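How to Keep a Shot Chart While You Watch a Basketball Game

By Hadiza Usman
27 April 2020

I have watched more old games this month than in the whole of last year, and charting shots by hand has made every one of them more fun. You start seeing things! Here's the way I do it, from drawing the court to reading the finished sheet.

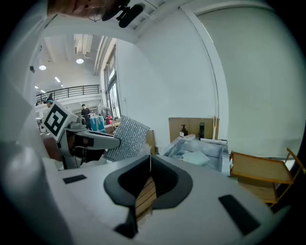

Step 1: Draw your half court

Turn a sheet of plain paper sideways and draw one half court on each half of it, so each team gets its own. Put in the baseline, the lane, the free throw circle and the three-point line. It doesn't have to be pretty. The three-point line is the only one I take any care over, and the thing to get right is that it runs straight in the corners and only then starts to curve. If you draw it as one big arc, your corner threes will end up floating out in the wrong place.

Once you have a court you like, photocopy it. I keep a stack in a folder and write the teams, the date of the game and the quarter at the top of each sheet before tipoff.

Step 2: Pick your marks

The old scorer's system works fine: a circle for a make, an X for a miss. Write the player's jersey number right beside the mark, small. If you want to track assisted baskets, put a dot inside the circle. That's as fancy as I'd go for your first few games.

Use one color for the first half and another for the second. When a team changes its offense after the break, the colors show it right away - I still get a little thrill when that happens.

Step 3: Chart one team first

Please don't try both teams on day one. I did, and by the middle of the second quarter I was so far behind that I was guessing. Choose the team you know better, because you'll recognize players by how they move and won't have to hunt for a number on a jersey.

Watch the shooter's feet at the moment of the jump. Wherever the feet leave the floor is where the mark goes, even if the player drifts a long way sideways in the air. For layups and dunks, everything gets crowded under the rim, so I draw a little box off to the side of the lane and tally those shots there.

Step 4: Decide what counts as a shot

If a player is fouled and misses, it isn't a field goal attempt, so leave it off. If the player is fouled and scores, it counts as a make. Tip-ins count. A blocked shot is a miss, and I put a B next to the X since I like knowing who keeps getting swatted. Long heaves at the buzzer are attempts too, but I put those in the margin with the distance guessed, or they mess up the picture.

Free throws go in a row along the bottom: number, then circles and X's.

Step 5: Check yourself at halftime

Add up your marks and compare them with the box score. Being off by one or two is normal. If you're off by more, look at the player lines and see whose shots don't match, and if it's a recorded game you can go back and find them. Tip-ins are usually the culprit for me.

Wissam Srour, who got me into this, charts both teams at once, and he ended up with 147 field goal attempts on one sheet from a double overtime game. I have seen that sheet. It's wonderful and nearly impossible to read, so start a new page each quarter if you're going to try it.

Step 6: Read the chart

Lay the quarters side by side and look for clumps. Is one player taking everything from the left wing? Did the corner shots dry up once the starters sat down? Count makes and attempts in each area - rim, rest of the lane, midrange, corners, threes above the break - and write the totals straight onto the court.

Then remember it's one game. A guy who goes 4 for 5 from the elbow may just have had a good night. After five or six sheets for the same team you can begin to trust what you see, and by then you'll probably be calling out where the next shot is coming from before the pass is made.

A few extras

Pencil for the marks, pen for the court lines. Colored pencils erase better than you'd think if you don't press hard.

Sit where you can pause the game, and expect a recording to take you up to 90 minutes longer than it would if you were only watching.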